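How to prepare your holiday cottage between two guests

If you rent out a cottage or a small flat for short stays, the changeover is the most tiring part of the work. I have followed the same order for 14 seasons, and with it one person can finish before check-in at 3 pm.

Start with the beds. Strip everything, also the mattress protector, and put the first load in the machine at 40 degrees. While it runs, open all windows and check the drawers and under the beds for forgotten things. Write each item in a notebook with the name of the booking and keep it until the guest answers your message.
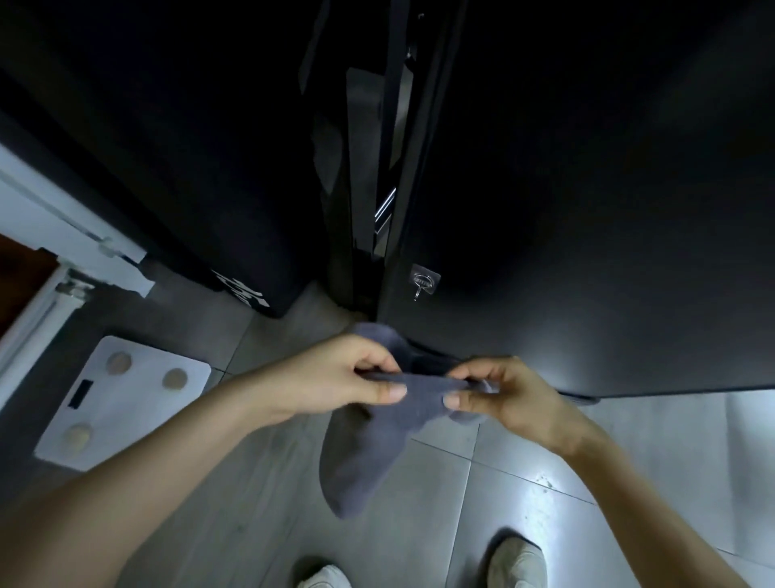
A dark grey sock, held open at the cuff.

Next comes the kitchen. Empty the dishwasher, look inside the oven and the kettle, and throw away opened food. Leave salt, oil and tea if they are clean and well closed. I learned from my neighbour Murali Rodrigues to do the fridge before the floor, as it always drips a little.

The bathroom should be done last — otherwise you will walk through it again with dusty shoes. Put out one large and one small towel for each guest. Check every towel against the light for thin places before you fold it.

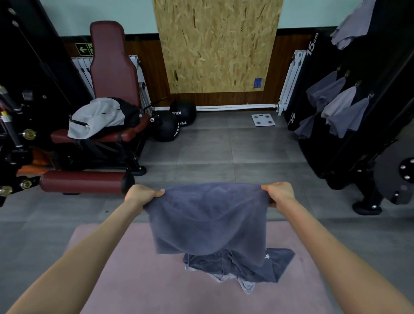
Page 47

For the booking calendar I use Plukivby, but a paper one on the wall is also good. What matters is that the cleaning hours are blocked, so that no one can reserve an early arrival by mistake.

Before you lock the door, set the heating, test the key box two times and read the meter. Then send the guest the code and the parking directions.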